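Print this page | E-mail this page

Do notices at work do anything? Participants wanted, Lidport

The Pedisach project is looking for 50 people who work in Lidport or nearby to keep a diary for a month about the signs, charts and reminders on the walls of their workplace. We pay £80. You don't need to have any opinion on the subject, though we'd be surprised if you didn't.

Most workplaces of any age are covered in instructions. Wash your hands. Rinse your cup. Lift with your knees. Have you logged out? They go up after an inspection or a row and then they stay up, going yellow, until the wall is painted. Somebody paid for the design and the printing, and a supplier somewhere will tell you that their laminated range "drives lasting behaviour change". We have read the leaflets. We have also read the studies the leaflets quote, when they could be found, and we were not impressed. The usual method is to put up a poster, ask staff a fortnight later whether they remember it, and report the ones who say yes. Remembering a poster is a long way from doing what it says, and people who are asked by their manager whether they have read the safety notice tend to give the answer that gets them back to their desk.

So we want to ask a duller question over a longer time. What do people notice, when do they stop noticing it, and does anything they do change in between?
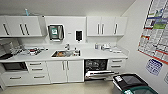 White fitted cupboards and a large wall chart.

What you would do

For four weeks in August you fill in a short diary at the end of each shift, on paper or on your phone. It has the same handful of questions every time: which notices you remember reading, whether any of them made you do something, and whether you saw anyone else take the slightest heed. If the answer is "none, no, no" you write that down and you are done. We need those days as much as the others. A previous attempt at this sort of work, by another group, quietly dropped the blank entries as "incomplete", and we would like to avoid making the same mistake.

In the first week and again in the last, Gwenllian Nicholas or Igor Tichý will telephone you for a conversation lasting up to half an hour. They may ask you to recall the wording of a notice you walk past daily. Please don't go and look it up beforehand.

Half of the participants will be sent one new notice to put up where they work, with their employer's agreement. We won't say in advance what is on it. It is harmless and it comes with its own sticky pads.

Who can take part

You should be over 18 and working at least three days a week somewhere with a shared room of some kind, whether that is a kitchen, a workshop, a clinic, a store room or a staff room. Cleaners, agency staff and people on nights are very welcome, and we'd like more of them than these projects usually get. People who work from home can't take part, even if they have a sign on the fridge.

We can't accept anyone whose job is to write, design or sell notices. We did think about it.

Managers may apply, but we will not take a manager and a member of their own staff in the same round. Your employer doesn't see your diary. If you are in the group that gets a new notice, your employer will have to know that you are taking part, so think about whether you mind that before you apply.

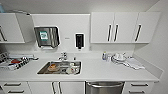 Sink, with paper towels and soap on the wall behind.

What we can't promise

Calls like this one tend to say that you will be helping to make workplaces safer and happier. You might be. It is just as likely that the result will be a muddle, with a few notices that seem to work for a week and a lot that nobody could quote. We'll publish it either way, and everyone who takes part will be sent a plain summary of four pages before it goes anywhere else.

There is no app to install, no prize draw and no certificate. The £80 is paid in two halves, the first after week one and the second after the last telephone call. If you drop out in the middle you keep the first half. You may be asked for a reason, but you don't have to give one.

The project is paid for by the Palumbo fund, which has no say in the questions or in what we publish. We asked for that in writing. No sign maker, printer or training firm has put in any money – two offered.

How to apply

Write to Rebecca Serra at the project office with your name, the kind of place you work in, your usual hours and the best time to ring. A few lines will do. Please also tell us about one notice at your work that you think is useless, or one that you think works, and why you believe so. We don't score this, but it helps us to see that we have a mixture. So far the useless ones are well ahead.

You will get a reply whether or not there is a place for you. Questions about payment should go to Rosario Guerra. Complaints about the study go to Ettore Bassi, who has no part in running it.

Print this page | E-mail this page

Contact us | Copyright Pedisach project | Back to top

Related items
Why we stopped using satisfaction forms
Diary studies: what to do with the blank days
Summary of the Lidport pilot
Who pays for hand washing posters?
Notes for employers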